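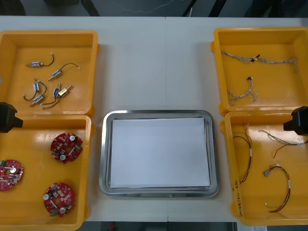
Moving a long-running webcomic archive to a new host
Speaker notes, Teodora Halilović
Wednesday session, 25 minutes plus questions

Slide 1. Title
Introduce self. I do the site work for Kovedar, a page-a-day fantasy comic. The archive stood at 1467 pages when we moved it. Slides go up afterward, so people can stop typing URLs.

Slide 2. What we had
Old host was Zisstead. Flat folders, one per chapter. 60 chapters. File names followed the upload date until chapter 13, then switched to page numbers. Commentary under each page lived in a separate database table, joined on the file name. Renaming a file orphaned its commentary.

Say this slowly, the rest of the talk depends on it.

Slide 3. What readers link to
Readers link to single pages, almost never to the front page. Fan wikis link to the image file directly. Both kinds of link had to survive. We pulled a year of server logs and sorted requests by referrer before deciding anything.

Slide 4. Page identity
Every page gets a permanent ID that has no meaning. It isn't a date or a chapter position. Chapter, position and publish date are stored as fields. Filler pages, guest strips and sketch days get IDs the same way and carry a type field.

Show the table. Point out the row with two publish dates - that page was pulled and reposted with a lettering fix.

Slide 5. Filler
Ask the room who numbers their filler. Expect a split.
Our old numbering skipped filler, so "page 326" in the commentary and page 326 in the URL were different pages. We kept both numbers and display only the story number. Next and Previous buttons go through everything. A second pair of buttons stays within the story.

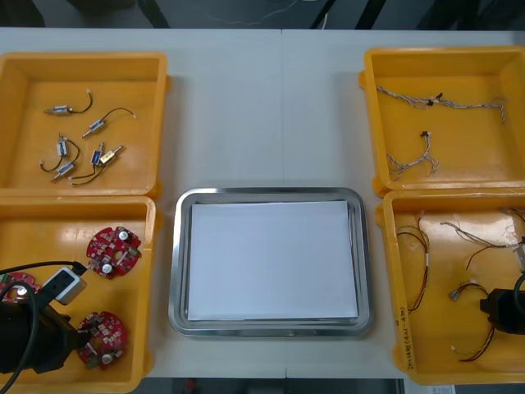 Slide 6. Redirects
One static map, old path to new ID. Generated once, checked into the repository, never edited by hand. Permanent redirects for pages. Image files are served from the old path with no redirect, as several feed readers we tested dropped the image when they got one.

Slide 7. Transcripts
Skip if past the 15 minute mark.
Motaung, our importer, reads transcripts as plain text with the speaker name before a colon. It fails on captions with a colon in them. Workaround is a backslash. Search got noticeably better once sound effects were left out of the index.

Slide 8. RSS
Keep the old item identifiers. We didn't, on the first test run, and every subscriber on the test list received the whole feed again. Demo the before and after files if the projector is readable. Otherwise read out the two identifier lines.

Slide 9. Still open
Alt text for the early chapters. Double-page spreads on phones. The Trilham crossover, whose pages are hosted on the other artist's site and have no IDs in our table.

Questions. Repeat each one into the microphone.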